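Herance wins refit work on naval supply tender Astlow

23 June 2023

Marine engineering firm Herance has been awarded a contract to refit the supply tender Astlow, with work on the galley, stores and crew accommodation due to begin before the end of the month.

The vessel will go into dry dock at the Dobos yard, where she was last docked for hull cleaning and a change of propeller shaft bearings. Herance will act as lead contractor. Ralteo, which makes shipboard ventilation and refrigeration plant, has been named as the main subcontractor.

Astlow carries food, fresh water and spare parts to patrol vessels working away from their home port. She has a standing crew of 49 and her stores deck was laid out for a smaller ship's company. Under the contract, the cold rooms will be stripped out and replaced, and the dry store next to them will be extended into a compartment now used for spare mooring gear.

Rami Daher, programme director at Herance, said that the ship's machinery was in good order and that most of the money would go on the spaces used by the crew every day.

"The engines had a full overhaul at the last docking and we have no plans to open them up again," he said. "The galley is a different matter. The ovens are original, the extraction is weak and the drains have been patched more than once. We are taking it back to bare steel."
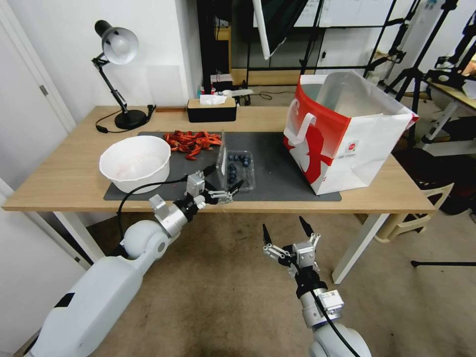

Dried chillies and blueberries. Catering stores are among the areas covered by the refit.

The galley will be fitted with new electric ranges, a larger preparation area and a separate wash-up space. Fire suppression over the cooking positions will be brought up to the standard used on newer tenders. Meals will be served from a temporary kitchen ashore while the crew remain with the ship in dock.

Ralteo will supply three refrigeration units, each able to run the cold rooms without help from the others. Leen Awwad, who manages the company's marine contracts, said the units had been ordered and that the first had passed its factory tests.

The accommodation work covers the junior ratings' mess and the cabins on the deck above it. Bunks, lockers and lighting will be renewed, and the heads on the port side will be moved forward to make room for a laundry. A total of 1414 metres of electrical cable will be replaced, most of it in the after part of the ship.
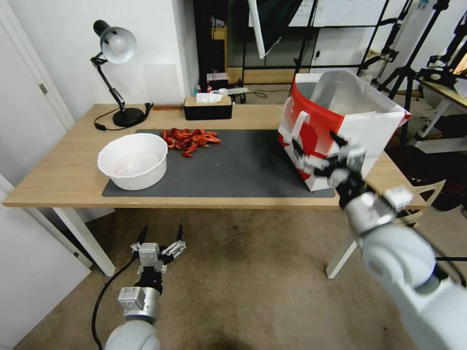 Herance said it would take on extra welders and joiners for the project, with places also set aside for apprentices at the Dobos yard. It did not give a value for the contract or say how many people would be recruited.

Marion Drummond, the yard's production manager, said the dock had been booked for the whole of the work and that the tender would not have to be moved part way through. An earlier plan would have seen her floated out to make way for a survey vessel. That docking has now been put back.

"Moving a ship with her accommodation in pieces costs everybody time," she said. "We asked for a clear run and we have got one."

Two smaller packages of work will be carried out alongside the main refit. The stores crane on the after deck, rated to lift 3000 kilograms, will be taken ashore for inspection and load testing. The ship's internal telephone system will also be replaced.

Commander Adesuwa Tamuno, who oversees support shipping for the operator, said another tender would cover Astlow's supply runs while she was out of service. Patrol vessels had been told to expect a small change to their delivery dates.

Sea trials will follow once the galley and cold rooms have been inspected and accepted. Herance and the operator have yet to agree a date for the ship's return to service.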